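Sprechernotizen, Fassung für den langen Slot (24 Minuten plus Fragen). Folien liegen im Ordner Grikilton, Reihenfolge wie hier. Kursives nicht vorlesen.

# Plüsch auf dem Prüftisch: Flor, Naht, Etikett

## Folie 1 – Einstieg

Guten Morgen. Es geht um die Eingangsprüfung von Plüschware, und zwar um den Teil, der ohne Labor auskommt: Tisch, Auflage, Licht, Hände. Chemische Prüfungen und Brennverhalten lasse ich weg, dafür gibt es am Nachmittag einen eigenen Block.

Ausgangspunkt ist die Frage, die bei Stadwood am häufigsten im Prüfprotokoll offen bleibt: In welcher Lage wurde das Stück begutachtet? Ohne diese Angabe ist der Eintrag »Flor ungleichmäßig« wertlos. Langfloriger Plüsch sieht von der Rückenseite anders aus als von der Bauchseite, und gegen den Strich anders als mit dem Strich.

*Hier kurz warten, bis die Nachzügler sitzen.*

## Folie 2 – Begriffe

Vier Begriffe, die ich durchgehend verwende:

- **Grundgewebe:** die Trägerware, meist gewirkt, auf der Rückseite sichtbar.
- **Flor:** die aufstehenden Fasern. Florhöhe wird vom Grund bis zur Spitze gemessen, ungekämmt.
- **Strich:** die Richtung, in die sich der Flor legt, wenn man mit der flachen Hand darüberfährt.
- **Ansatz:** die Naht, an der ein Körperteil mit dem Rumpf verbunden ist – Ohr, Arm, Bein, Schwanz.

Zottige und gelockte Qualitäten haben keinen durchgehenden Strich. Für sie gilt in unserem Protokoll das Kürzel »o. S.« (ohne Strich), und die Sichtprüfung erfolgt aus zwei Richtungen statt aus einer.

## Folie 3 – Arbeitsplatz

Matte, helle Tischplatte. Glänzende Platten erzeugen Reflexe, die bei hellem Flor als Farbabweichung gelesen werden. Pruvost hatte im Werk Wonurgate lange graue Matten im Einsatz. Violette und blaue Töne wirkten darauf stumpfer als auf Weiß, und die Reklamationsquote für Farbe war entsprechend unzuverlässig.

Auf dem Tisch eine runde Auflage. Sie markiert die Mitte des Prüffelds und gibt dem Rumpf eine definierte Höhe gegenüber der Tischplatte. Extremitäten dürfen über den Rand hinausragen. Was hängt, wird hängend beurteilt; was auf der Platte aufliegt, wird liegend beurteilt. Beides kommt ins Protokoll.

Zur Beleuchtung: diffus, von oben, keine Schreibtischlampe von der Seite. Seitenlicht ist ein eigener Prüfschritt und kommt auf Folie 6.

## Folie 4 – Lage des Prüfstücks

Standard ist die Seitenlage. Der Rumpf liegt quer vor der prüfenden Person, der Kopf oben, der Schwanz gestreckt auf der Platte. Die Glieder werden nicht sortiert. Wer sie vor der Sichtprüfung in Form zupft, verdeckt Spannungen am Ansatz.

Bei langen Schwänzen ist auf den Verlauf zu achten. Ein Schwanz, der zur Spitze hin schmaler wird, soll das gleichmäßig tun. Einschnürungen deuten auf eine Lücke in der Füllung oder auf eine zu knapp bemessene Nahtzugabe.

*Am Bild zuerst auf den Schwanz zeigen, dann auf das kleine hellblaue Etikett nahe dem Schwanzansatz. Danach das weiße Ohr. Es setzt sich vom violetten Fell ab und eignet sich deshalb für die Erklärung des Farbübergangs auf der nächsten Folie.*
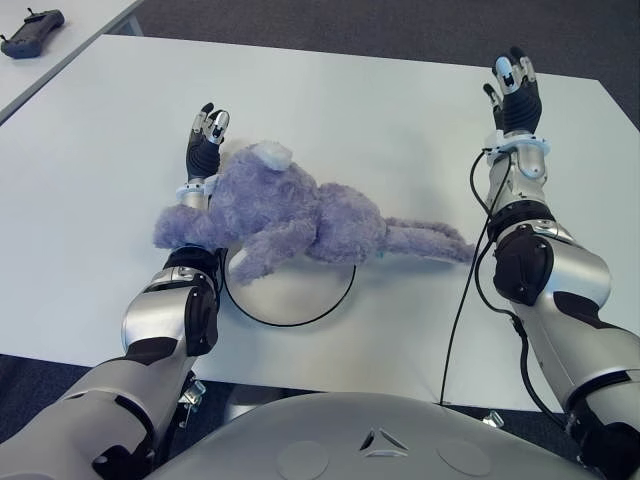
## Folie 5 – Ansätze und Farbübergänge

Reihenfolge der Prüfung: Ohren, vordere Glieder, hintere Glieder, Schwanz. Die Reihenfolge ist festgelegt, damit zwei Protokolle nebeneinandergelegt werden können.

Bei abgesetzten Ohren treffen zwei Materialien aufeinander, häufig mit unterschiedlicher Florhöhe. Zu prüfen ist:

1. Ist Flor des Kopfes in die Ohrnaht eingezogen? Eingezogene Fasern lassen das Ohr schmaler erscheinen, als es zugeschnitten ist.
2. Liegt die Naht offen oder ist sie vom Flor verdeckt? Verdeckt ist zulässig. Zum Prüfen wird der Flor mit zwei Fingern geteilt.
3. Gibt es Faserübertrag? Dunkle Fasern auf hellem Material sind mit der Kleiderbürste zu entfernen und erst danach zu bewerten.

Punkt 3 war im Pilotlauf der häufigste Fehleintrag. Lose Fasern vom Zuschnitt wurden als Verfärbung protokolliert. Von 12 beanstandeten Stücken blieb nach dem Ausbürsten bei 4 ein Befund bestehen.

Stummelige Glieder sind unkritischer als schlanke, weil die Naht auf einer kürzeren Strecke belastet wird. Trotzdem am Ansatz rundum abtasten. Die Rückseite nicht vergessen, dafür das Stück einmal wenden und die neue Lage notieren.

## Folie 6 – Flor im Seitenlicht

Deckenlicht aus, Seitenlicht an. Lampe flach, auf Höhe der Tischplatte, erst von links, dann von rechts.

Gesucht werden Druckstellen, Kahlstellen und Wirbel. Druckstellen stammen fast immer aus der Verpackung und sind kein Mangel, solange der Flor sich mit der Hand aufrichten lässt. Kahlstellen sind ein Mangel, unabhängig von der Größe. Wirbel sind bei Qualitäten mit Strich zu melden, bei »o. S.« nicht.

Schwierig sind leicht gelockte Qualitäten. Die Locke bricht das Seitenlicht und erzeugt Schatten, die wie Kahlstellen aussehen. Abhilfe: Flor teilen, Grund ansehen. Ist der Grund an der Stelle genauso dicht besetzt wie daneben, liegt kein Befund vor.

*Falls die Zeit knapp ist, diesen Absatz kürzen und auf das Handout verweisen.*

## Folie 7 – Etiketten

Eingenähte Etiketten sitzen in einer Naht, bei liegenden Tieren gern in der Nähe des Schwanzes. Im langen Flor verschwinden sie leicht. Für die Prüfung gilt:

- Etikett suchen, ohne am Flor zu ziehen.
- Sitz kontrollieren: beide Enden in der Naht gefasst, keine offene Schnittkante.
- Aufdruck erst lesen, wenn das Etikett frei liegt. Nicht aus dem Auftragsblatt übernehmen.
- Farbe des Etiketts notieren. Grikilton vergibt je Fertigungslinie eine eigene Farbe, was die Rückverfolgung erleichtert, wenn der Aufdruck unleserlich ist.

Ein fehlendes Etikett sperrt die Position. Ein kaum sichtbares Etikett sperrt sie nicht, wird aber vermerkt.

Zur Zugprüfung: Am Etikett wird mit dem Handkraftmesser gezogen, nicht mit den Fingern. Die Werte stehen im Prüfplan, Abschnitt 4, und hängen vom Grundgewebe ab. Ich nenne sie hier bewusst nicht, im Umlauf sind noch Handouts mit der alten Tabelle.

## Folie 8 – Füllung

Abtasten in Ruhelage, dann unter leichtem Druck. Beim Rumpf beide Daumen parallel zur Längsachse führen. Harte Knoten sind zu markieren, mit Stecknadeln auf keinen Fall. Wir verwenden Klammern mit Zähltafel; am Ende der Prüfung muss die Zahl auf der Tafel mit der Zahl in der Schale übereinstimmen.

Lange Körper neigen dazu, in der Mitte durchzusacken, wenn sie auf einer schmalen Auflage liegen. Daraus folgt noch kein Füllfehler. Das Stück wird flach auf die Platte gelegt und dort erneut beurteilt. Sackt es auch dann ein, ist die Füllmenge nachzuwiegen.

## Folie 9 – Protokoll

Pflichtfelder: Positionsnummer, Lage, Auflage ja/nein, Lichtart, Strich oder »o. S.«, Befund je Ansatz, Etikettfarbe. Freitext nur für Abweichungen.

Seit Oktober ist das Feld »Lage« gesperrt, bis eine Auswahl getroffen wurde. Die Bearbeitungszeit je Stück ist dadurch nicht messbar gestiegen, die Rückfragen aus Wonurgate sind über 12 Wochen ausgewertet und deutlich zurückgegangen. Die Einzelwerte liegen im Anhang.

## Fragen, mit denen zu rechnen ist

**Warum keine Drehscheibe?** Zulässig, sofern sie feststellbar ist. Beim Abtasten darf sich die Auflage nicht bewegen.

**Gilt das auch für Kurzflor?** Folien 3, 4 und 7 ja. Folie 6 nur eingeschränkt, Kurzflor wird nicht geteilt.

**Muss gekämmt werden?** Nein. Gekämmt wird erst nach Abschluss der Sichtprüfung, und gelockte Ware überhaupt nicht.

*Nach den Fragen: Muster einsammeln, Klammern zählen, Handouts mit der alten Tabelle aus dem Verkehr ziehen.*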